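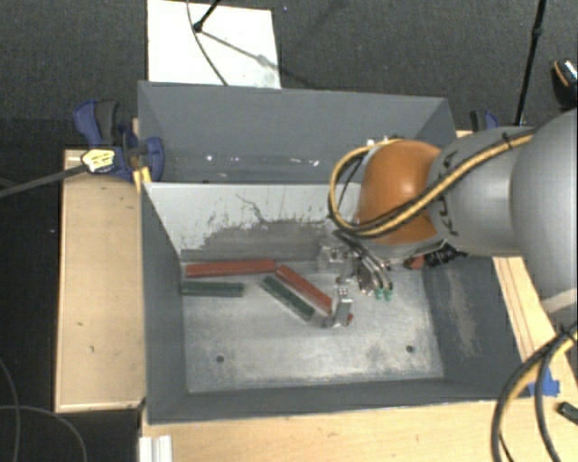
Zum Protokoll: KUKA-Arm mit Metallgreifer über der zweigeteilten Kiste, im vorderen Fach rote und dunkelgrüne Stäbe.

Protokoll des Gesprächskreises »Können Maschinen schon mit anpacken?«
Montag, 15. Februar 2021, Werkstattraum Plinomer

TOP 1: Begrüßung
Die Leitung heißt alle herzlich willkommen und freut sich, dass auch die Gäste aus Loltden den weiten Weg nicht gescheut haben. Das Protokoll der letzten Sitzung wird ohne Änderung angenommen – bis auf den Tippfehler in TOP 3, der noch verbessert wird.

TOP 2: Griff in die Kiste
Die Arbeitsgruppe Teilezuführung berichtet ausführlich und mit spürbarer Freude von ihren Versuchen. Im Testlauf wurden 160 Griffe ausgewertet, davon 119 erfolgreich. Schwierig bleiben Stäbe, die dicht beieinander oder nahe an einer Wand liegen, und mancher in der Runde fühlte sich dabei an die heimische Besteckschublade erinnert. Die abgeriebene Farbe an der Trennwand der Kiste kam ebenfalls zur Sprache. Ob man sie nachlackiert oder gleich ein Blech vorsetzt, blieb nach längerem Hin und Her offen. Die Gruppe wünscht sich für den nächsten Lauf mehr als 1.000 Griffe, damit man über die Quote vernünftig reden kann.

TOP 3: Haushalt
Der Bericht von Wako über Geschirr und Wäsche wurde mit viel Anteilnahme gehört. Teller aus einem festen Gestell zu nehmen gelingt inzwischen recht ordentlich, beim Zusammenlegen von Handtüchern braucht es weiterhin viel Geduld und meist eine helfende Hand. Aus Loltden kam der Einwand, man solle die Küche nicht an der Werkhalle messen, denn zu Hause liegt eben jeden Tag etwas anderes herum. Dem wurde zum Teil widersprochen: Auch in der Halle liegt selten alles so, wie es im Plan steht.

TOP 4: Anfrage aus Mondham
Mondham möchte wissen, ob das Einlegen kleiner Teile in der Spätschicht schon einer Maschine überlassen werden kann. Nach lebhafter Aussprache lautet die Antwort des Kreises: mit Aufsicht ja, allein noch nicht. Die Antwort wird schriftlich formuliert und vorher in der Runde herumgeschickt.
Abstimmung: 7 Stimmen dafür, keine Gegenstimme.

TOP 5: Verschiedenes
Die nächste Sitzung findet im März statt, der genaue Termin folgt per Rundmail. Wer Kuchen mitbringen möchte – und der letzte war wirklich ganz wunderbar –, gibt bitte kurz Bescheid. Themenwünsche nimmt die Leitung jederzeit gern entgegen.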